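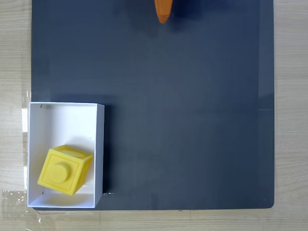

Dark blue board on the worktable, December.

Grudcombe workshop, afternoon session

Read the whole of the messenger scene standing up today, at Ville's insistence, and it is so much better! We had been treating it as the dull bit before the mother comes on. Ville Aaltonen took it at a walking pace, no acting, and by the time he got to the list of ships I had stopped making notes. Keep this. No underscoring, no projected map.

Text: still on the Mykhailiuk version. Line 145 is a problem. "The house is owed" sounds like rent. Tried "the house must pay" and "there is a debt on this house", and prefer the second one, though it costs us the beat before the chorus comes in. Ask whether we may change it or have to print it as is.

Chorus is down to 2 speakers plus everyone else humming. I was against this last week and I was wrong. With two voices you hear them disagree, and the whole town seems to be in there somewhere. The overlap at "go home, go home" needs drilling, they keep politely waiting for each other.

Things that didn't work:
The long silence after the door. Too long, and it felt like somebody had dried.
Masks held in the hand. Pretty, but then what do you do with your hand? Try them on a hook by the entrance.
My new ending. Cut it. The old one is fine.

Start time for the open run at Trulville is 1305, odd but it's what the hall gave us, so lunch has to be early. Tovitz are lending the benches, and they want them back the same night. Seating on three sides if the benches are the short ones, otherwise two.

Ville wants the brother to hear the verdict with his back to us. I love it, though I worry about the far seats. Run it both ways tomorrow and have someone sit right at the back.

Also: cue sheet still has the old scene numbers. Whoever opens it next, please fix from scene four on, and put the door knock back in.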